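# «Una mesa sin nada encima pone nerviosa a la gente»

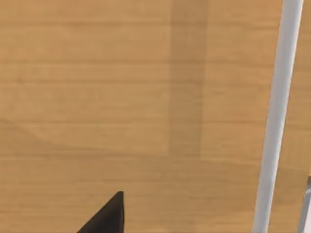 **Séverine Huet**
*Redactora de la sección de Oficios y Vida Doméstica*

Ramiro Pillai llega a la entrevista con once minutos de retraso y una explicación que ocupa otros seis. Tiene que ver con un cliente de Virum, una mesa extensible y un yerno que quiso ayudar. Cuando por fin se quita el abrigo, pide un café solo, levanta la taza y el platillo, mira el velador en el que acaban de aterrizar y pasa la uña por el canto.

—Melamina —dice, con el tono en que otros dicen el nombre de un cuñado.

Pillai restaura mesas. Solo mesas. No acepta sillas, que considera «un problema de ingeniería con pretensiones», ni armarios, porque su taller de Rendine está en un primer piso y la escalera hace una curva que él mismo califica de malintencionada. Lleva desde los veinticuatro años lijando, encolando y, sobre todo, escuchando a los dueños. Calcula que escuchar le ocupa más de la mitad de la jornada y lamenta no haber encontrado la manera de facturarlo.

El pretexto de nuestra conversación es un librito suyo, *Sobremesa*, que ha publicado en marzo la editorial Binham con una tirada que el autor encuentra optimista. Son 70 páginas sobre lo que hacemos las familias encima de un tablero. No hay planos ni recetas de barniz. Hay, en cambio, un capítulo entero dedicado a los manteles de hule, y quien lo lea en el autobús corre el riesgo de reírse solo.

—Me pidieron un manual —explica—. Entregué esto. La editora tardó tres semanas en contestar y yo supuse que había cambiado de teléfono.

Le pregunto cuándo empezó a fijarse en las costumbres de los clientes además de en sus muebles.

—El primer año. Vino un matrimonio con una mesa de nogal preciosa, de los padres de ella. Él quería que quitase una quemadura. Ella me llamó por la tarde, desde otra habitación, hablando bajito, para que no la quitase. La quemadura era de su padre, que apoyaba allí la cafetera. Cuarenta años apoyándola en el mismo sitio, con un salvamanteles a dos palmos.

—¿Y qué hizo?

—Trabajé despacio. Al final se pusieron de acuerdo ellos. Me la llevé con quemadura y la devolví con quemadura, muy bien encerada. Él me dijo que apenas se notaba.

La anécdota abre el libro y, según cuenta, le ha costado ya dos llamadas de matrimonios distintos convencidos de ser los protagonistas. A ninguno le ha dicho que no.

## El comedor que no se usa

Pillai sostiene que la mesa buena de una casa casi nunca es la mesa de la casa. La buena vive en el comedor, con su centro de flores de tela, y se estrena cada Navidad como si fuera la primera vez. La otra está en la cocina, cojea, tiene un cajón que no abre y lo ha visto todo: los deberes, las facturas, la noticia del embarazo, el pescado sin limpiar.

—La gente me trae la buena —dice—. La buena no tiene nada. Un cerco de copa, un arañazo del día que se cambió la lámpara. Está triste, la pobre. Yo pregunto siempre por la de la cocina y me miran como si hubiera preguntado por un pariente en la cárcel.

En el pueblo de su madre, cuenta, el comedor se cerraba con llave. La llave estaba en un jarrón, el jarrón estaba dentro del comedor y durante un verano entero hubo que entrar por la ventana. De aquella habitación recuerda el olor a membrillo y un juego de café que no llegó a ver servido. Cuando murió la abuela lo repartieron entre los nietos; a él le tocaron cinco tazas y cuatro platillos, y las usa a diario por venganza.

Le comento que en los pisos nuevos ya no hay comedor y que su teoría puede quedarse sin objeto de estudio.

—No se preocupe. Ahora hay una sola mesa y se le exige que sea las dos. De nueve a seis es oficina. A las ocho se aparta el ordenador con el antebrazo y se cena en el hueco que queda. He visto parejas cenando en un espacio donde no cabría un ajedrez. Y luego me escriben porque quieren una mesa más grande. Yo les digo la verdad, que la van a llenar igual.

—¿Lo aceptan?

—Compran la mesa grande. A los tres meses me mandan una foto. No hace falta que la abra.

## Hule, cristal y otras formas del miedo

El capítulo de los hules es el que más correo le ha traído. Pillai distingue tres grados de protección doméstica. El primero es el mantel, que considera civilizado. El segundo es el hule, al que tiene un cariño evidente, sobre todo al de frutas. El tercero es el cristal cortado a medida, y ahí se le endurece el gesto.

—El cristal es para quien ha decidido que la mesa sobreviva a todos los presentes. Pone uno el codo y está helado. Se cuela una miga debajo y se queda a vivir. Conozco una miga en casa de mi tía desde antes de la mili.

Reconoce, eso sí, que el cristal le da de comer. Por debajo, la madera envejece a su manera, y el día que alguien lo retira aparece un tablero de dos colores que provoca llamadas angustiadas. Él las atiende con la voz que reserva para estas ocasiones, parecida a la de un dentista.

—Les digo que la madera toma el sol, como ellos. Que si se hubieran pasado treinta años con la misma camiseta también tendrían marca. Unos se ríen. Otros preguntan el precio.

El precio, por cierto, no lo discute por teléfono. La restauración más cara que ha hecho ascendió a 3.170 euros, portes incluidos, por una mesa de alas que el propietario había comprado por 60 en un rastrillo. Pillai le advirtió por escrito de que aquello no tenía sentido. El propietario enmarcó la advertencia.

—Venía a verla los jueves. Se sentaba al lado y merendaba. Me acostumbré tanto que cuando la entregué estuve una temporada comprando galletas sin saber por qué.

## La veta, ese horóscopo

Hay en *Sobremesa* unas páginas sobre la manía de leer cosas en la madera. Pillai asegura que casi todos los niños que han hecho deberes en una mesa guardan un mapa de su veta: donde estaba el río, donde estaba la cara, el nudo que parecía un ojo y al que convenía no mirar durante las divisiones. Él tenía un perro. Lo perdió a los nueve años, cuando su padre barnizó.

—Le puso dos manos de un barniz de barco que le había regalado un vecino. No hemos tenido barco nunca. La mesa quedó como un caramelo y el perro no volvió a aparecer. Supongo que me dedico a esto para buscarlo, pero eso lo digo solo en las entrevistas, que queda bien.

Le pregunto si los tableros impresos, los que imitan la madera, se prestan al mismo juego. Espero un sermón y no llega.

—Mire, yo con la imitación he hecho las paces. La veta se repite, de acuerdo. Al cabo de un rato encuentra usted otra vez el mismo río. Pero a un niño que está haciendo divisiones le da igual de dónde salga el río. Mi hija estudió oposiciones en un tablero impreso y se lo sabe mejor que el temario. Aprobó, además. El tablero lo tiene mi yerno en el garaje, con botes de pintura encima, y a mí me duele más que a ella.

—Entonces ¿lo de la melamina de antes?

—Lo de antes era saludar.

## Quién se sienta dónde

La parte más seria del libro, dentro de lo que cabe, habla de los sitios. Pillai defiende que en toda familia hay un reparto de asientos que no se ha votado y que se hereda con más rigor que las tierras. Dice que lo nota en el canto del tablero. Donde se sienta el que espera, la madera está gastada por los dedos. Donde se sienta el que se levanta a por el pan, está como nueva.

—En casa de mis padres, el canto de mi madre parecía recién salido de la tienda. Cincuenta años. Eso lo vi ya de mayor, con la lija en la mano, y tuve que parar a fumar, y yo no fumo.

No lijó aquel lado. Lo cuenta deprisa y a continuación pide otro café, aunque ya no le apetece, y se pone a hablar de las visitas. Las visitas son un peligro: llegan, se sientan en el sitio de alguien y toda la familia come desplazada una silla, con la comida sabiéndole distinta. Su suegro llegó a servirse el postre de pie por no decirle nada a un notario.

En Virum, donde presentó el libro en la biblioteca, pidió al público que levantase la mano quien tuviera un sitio fijo en la mesa. La levantó casi todo el mundo. Preguntó después quién lo había elegido y hubo un silencio, hasta que una señora de la segunda fila dijo que ella, en 1981, y que todavía se lo recordaban.

—Esa mujer merece un libro. El mío no, que ya está impreso.

## Limpiar es otra cosa

Como toda persona que sabe arreglar algo, Pillai padece a quienes le piden consejos gratis. Le han preguntado por una mancha de vino en un entierro. Los da, pero cortos: un paño apenas húmedo, otro seco detrás, cera de vez en cuando y nada que huela a limón. De los remedios caseros solo salva la nuez, frotada sobre los arañazos pequeños.

—Con la mayonesa no sé qué ha pasado —suspira—. Alguien lo diría en la radio. Hay una generación entera que le pone mayonesa a los cercos de vaso. A veces sale el cerco, no le digo que no. Y se queda uno con una mesa que huele a ensaladilla en agosto.

Antes de irse le pregunto por su propia mesa. Durante un momento parece que va a esquivar la cuestión y luego admite que come en una encimera, de cara a la pared, en un taburete. La mesa de su casa está pendiente de arreglo. Le falta una pata desde hace nearly —se corrige, ha vivido unos años fuera y se le escapan palabras—, desde hace casi 2 inviernos, y la tiene apoyada contra el pasillo esperando turno.

—Hay lista —dice, mientras busca la manga del abrigo—. Y el dueño no llama nunca para meter prisa.

Paga los cafés, vuelve a pasar la uña por el canto del velador y pregunta al camarero si ha pensado en un hule.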